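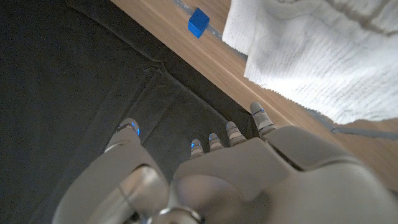

Charcoal mat on the light brown wooden tabletop, with a raised crease running across it.

Belon Table Mats

README, version 3
Last edited 17th February

What is in the set

Belon Table Mats is a set of 98 short clips of mats being laid out, smoothed, shifted, folded and put away on a wooden table. Each clip covers one job from start to finish. A small text file goes with each clip and says which mat was used, how it started, what was meant to happen and how it ended up.

The set grew out of an older one called Urbridge, which was all hard objects: mugs, boxes, jar lids. People using Urbridge kept asking for something soft and flat. A mat is about as plain as soft things get, but it wrinkles, drags, catches on itself and doesn't always stay where it is put.

Folder layout

clips
The clips, one file each, numbered in the order they were made. Gaps in the numbering are clips we threw out. We didn't renumber.

notes
One text file per clip, same number as the clip.

stills
A start still and an end still for most clips. Where the end still is missing, use the last second of the clip.

extras
Rejected clips that somebody might still want. They have no notes and are not part of the count.

The table

The same wooden table is used throughout. The top is light brown and was wiped down with a barely damp cloth before each session, then left to dry. No polish or oil was put on it while we were working. There are a few old scratches near one corner, which show up in clips where the light comes in low. Leave them alone if you are cleaning up stills – a couple of the notes use them to say where a mat ended up.

The mats

Three mats were used.

charcoal
The one in the still at the top of this file. Soft, dark, with a faint texture. Creases in it are easiest to see where light catches the ridge, and a shallow one can vanish almost completely under flat light. Used in more clips than the others.

oatmeal
A pale woven mat with a hemmed edge. It is close in colour to the tabletop, so the border between the two is hard to pick in some clips. We kept those in.

stripe
Thin cotton, grey and white stripes. Lies flat without much help. The stripes make any skew obvious.

The mats were stored folded in a drawer between sessions, so most of them start with some sort of crease. Stripe was washed once, partway through, and came out a little smaller. Its notes say before or after the wash.

The jobs

lay
The mat starts folded and ends open on the table.

smooth
The mat is already open but has a fold or ridge in it. The job is done when it lies flat, or as flat as it is going to get.

shift
The mat is moved so that one edge lines up with the edge of the table, or so that it sits at an angle if the note asks for one.

fold
In half, then in half again. A few notes ask for only the first fold.

clear
The mat comes off the table completely.

Reading the notes

A note has five lines: mat, job, start, finish, remarks. Start and finish are written in ordinary sentences. A typical start line reads "open, one ridge corner to corner, far edge skewed". Remarks is often blank.

We use crease for a line left in the mat that stays there even when it is pressed, and ridge for a raised fold that ought to go down. The early notes are sloppy about this and use crease for both. The first session has been corrected, but the second has only been partly gone through.

Near and far are from the side of the table where the work is being done. Left and right follow the same rule.

Finish ratings

Each finish line ends in one of 3 words.

flat – no ridge left, edges straight
fair – small ridges or a curled corner, still usable as a table setting
poor – bunched, folded over or off the mark

The ratings were given by two people looking at the end still. Where they disagreed, the lower rating was kept. Most disagreements were over the charcoal mat, where one person saw a ridge and the other saw a shadow.

Known problems

Daylight changes between clips, and sometimes during one. There is a blind on the window but it doesn't close all the way.

Lint shows on the charcoal mat in later clips. It was brushed between sessions, not between clips.

Several shift clips have the job marked as smooth. If a mat moves a long way and had no ridge to begin with, trust the clip over the note.

There are far fewer clear clips than anything else. Don't read much into results on that job alone.

Changes

Version 3 adds the stripe mat and the shift job, and fixes left and right in notes that had them swapped.

Version 2 added the end stills and dropped clips where the mat was already flat at the start.

Related sets

Urbridge, the hard objects set mentioned earlier, uses the same note layout.

Arriaga covers tea towels and napkins. Its fold clips go into thirds and its ratings use a different scale, so don't pool the two without redoing one of them.

Use and credit

The set is free for teaching and research. Please name Belon Table Mats and the version you worked from. If you correct notes, send them to the Rovidex project desk as plain text with the clip number in the file name. Corrections to the second session are the most useful ones at the moment.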